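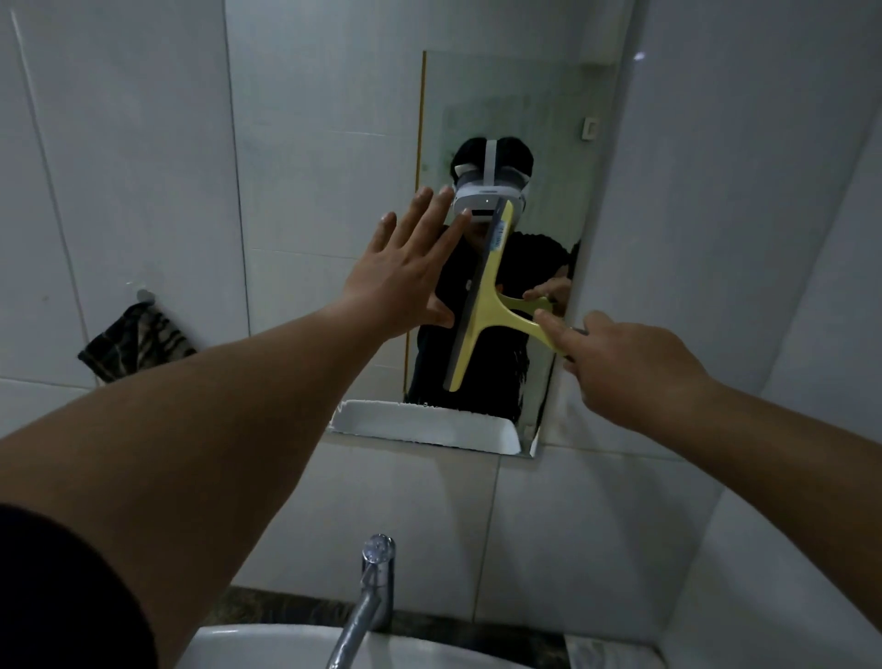 A yellow squeegee held against the bathroom mirror.

My grandmother gave her house a going-over every morning before the coffee was on, and I used to think it was a terrible waste of a life. I'm less sure now. Lately I've come round to the view that small, dull chores, done often, deserve far more respect than we give them, and certainly more than the big heroic clean we all put off until July.

I rent a flat in Firkadberg with my old friend Auður Brynjólfsdóttir, and for years we let things slide and then lost a whole weekend to it. Then she suggested 9 minutes a day each, any job you like, and stop when the time is up. I grumbled, of course (I'm a grumbler), but I did it.

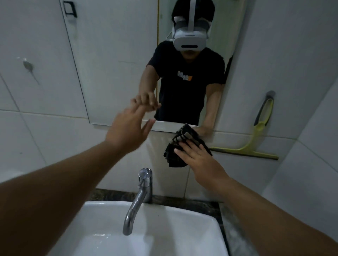 A folded black cloth held over the bottom edge.

What I hadn't expected was how much I'd come to like the quiet of it. My thoughts wander off - to my brother, to a letter I owe Esben Eyvindsson, to what on earth to do with all that rhubarb - and they come back in better order than they left.

People tell me they're too busy, and I do believe them, especially the ones with small children. But I've watched myself lose 30 minutes to the telephone without a murmur and then sigh over a dirty basin, so I can't plead busy any more.

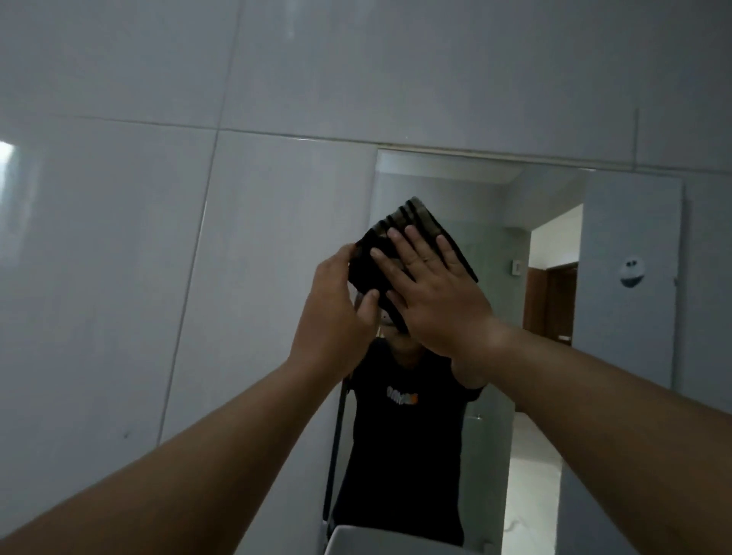

A folded dark cloth, pressed flat to the glass.

Do the little job, then, and do it a bit badly if you must. The rhubarb, I'm afraid, is still in a bucket by our back door.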